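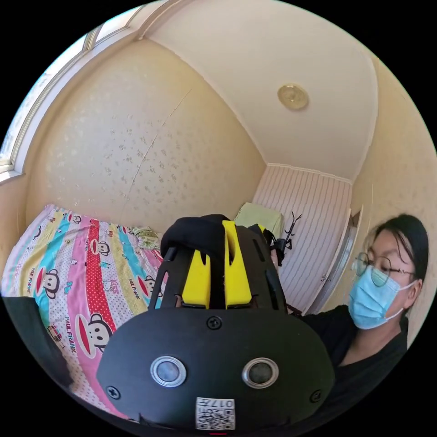

# Questions about the finger jam fault

In July we had to stop 29 hand-held grippers of the Leturia type, after several operators reported that the fingers stayed closed on cloth. On this page the Grevum support desk answers what people ask us most. It is for operators who do folding and tidying tasks in homes.

## What went wrong?

The two fingers move in a slotted guide. When thin fabric is pinched low, a fold can go down between the finger and the guide. The next time you open the fingers, the fold is pulled deeper and the finger locks. In most reports the garment was dark and soft, and the operator did not see the fold go in.

## Can it hurt me?

The closing force is small, but two operators got a pinched fingertip when they tried to free the cloth while the other hand still held the trigger. Nobody needed a doctor. We treat it as a safety matter anyway, and please report also the small pinches.

## My fingers are jammed now. What do I do?

1. Release the trigger and put the gripper down on the bed or table.
2. Press stop, so that the recording is closed.
3. Pull the cloth upward, out of the top of the guide. Do not pull to the side.
4. If it does not come in 30 seconds, leave it in place and call the desk. Please do not open the screws yourself.

## How should I hold clothes until the repair?

Take the fabric with the tips only, and keep your free hand behind the garment, not between the fingers.

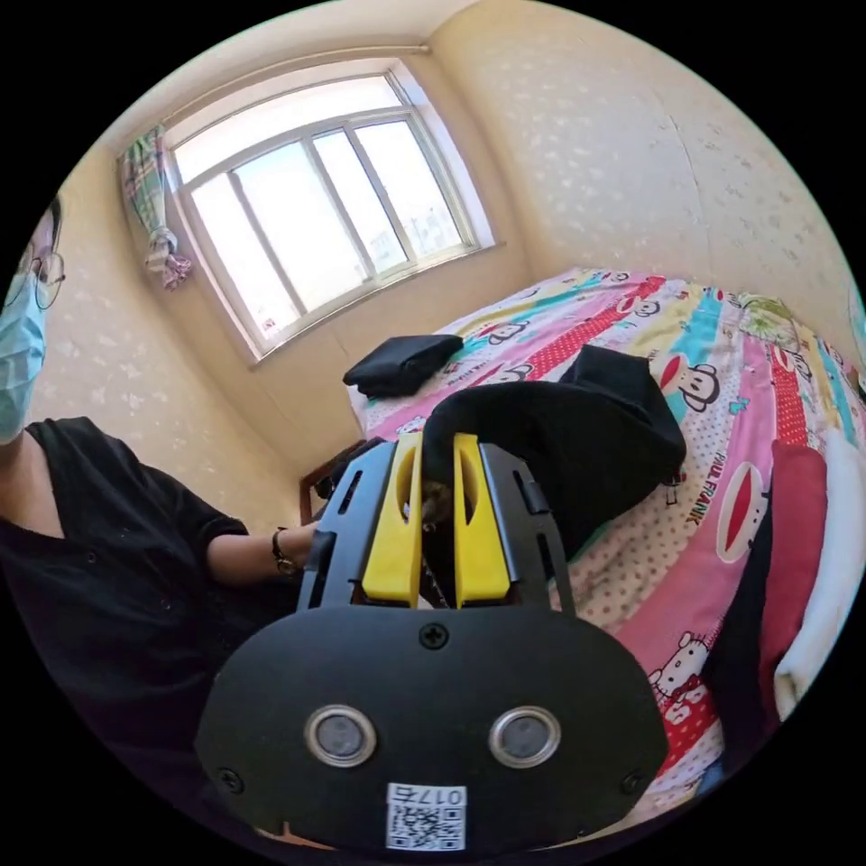 Lift slowly for the first moment, then move at your normal speed. If you feel a scratch or a small step in the trigger, stop and look into the guide before you continue – it is usually the first sign.

## Are the recordings with a jam lost?

No. Mark them "fault" in the Sandhu app and upload as usual. We want to see them. They are paid the same as other recordings.

## When is my unit repaired?

The Bavgate workshop fits a narrower guide insert and tests each unit with 400 open-close cycles on cotton cloth. The work takes 2 days, plus the post. Units with a reported jam go first.

## Can I keep working with hard objects?

Yes. We have no report of a jam with cups, boxes or books. Only cloth, towels and bags with thin straps are concerned.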